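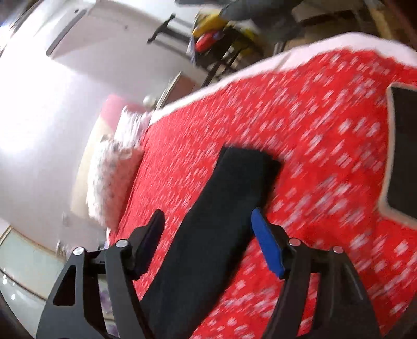
Hand-held gripper and a long dark strip on the bedspread. Black on red, as easy on the eye as it gets!

Can a robot clear your bed yet? Try it yourself with a hand-held gripper

By Loubna Bouazza, May

I get asked this more than anything else (usually by people with a mountain of washing on the duvet), and my answer is still "sort of, slowly, and please don't watch". But you can find out a lot for yourself, at home, with a gripper you hold in your own hand. You become the arm, the jaws do the grabbing, and you very quickly learn which bits of a chore are hard for a machine.

I've been at this since my Mullow days and I've got 213 tries written down in a notebook, so what follows is the routine I've settled into. Set aside a Tuesday evening and put the kettle on first.

Step 1: Choose a bed that's been lived on

Don't tidy up! A bare mattress with one sock in the middle tells you nothing. Leave the pillow where it is and leave the phone or tablet lying about too, because a real helper would have to work round it without sweeping it on to the floor.

Step 2: Start with something long and flat

A strip of cloth or foam is a lovely first go. Come in from above with the jaws open, one either side, and line them up across the narrow way. Go down until the tips just brush the bedspread, then close. If the cover comes up as well you went too deep, so let go, lift off and start again a bit higher.

Keep your other hand behind your back. I mean it. The urge to help is terrible.

Step 3: Move on to folded clothes

Now it gets fiddly. A thick, soft garment folded over on itself gives you a doubled edge to aim for, and you want both layers between the pads. Catch only the top one and the whole thing opens up as you lift, which is maddening when you've just folded it. Come at the fold side on, squeeze, wait a second, then lift straight up before you travel anywhere.

My friends at Himberg swear by grabbing the middle and letting the rest dangle. Fine for the wash basket, useless if you want it to arrive folded. 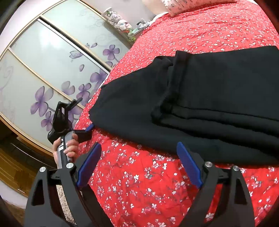
Step 4: Write down what went wrong

Keep it plain: what you picked up, where you grabbed it, did it get to where it was going. I counted 83 duds in my 213, and most were either the top-layer problem or me snagging the cover.

So, can they do it yet?

Picking one thing up off a bed, yes, on a good day. Clearing the lot and putting it away in the wardrobe, no, not in any home I've been in. Hard things like tins and boxes are miles ahead of cloth, and I'd want to see some 900 goes in a row on a messy bed before I let anything loose in my room by itself.

Next month I'll have a go at sliding wardrobe doors, which I'm dreading.

Contact Loubna | © Sturholm Home Workshop | Back to top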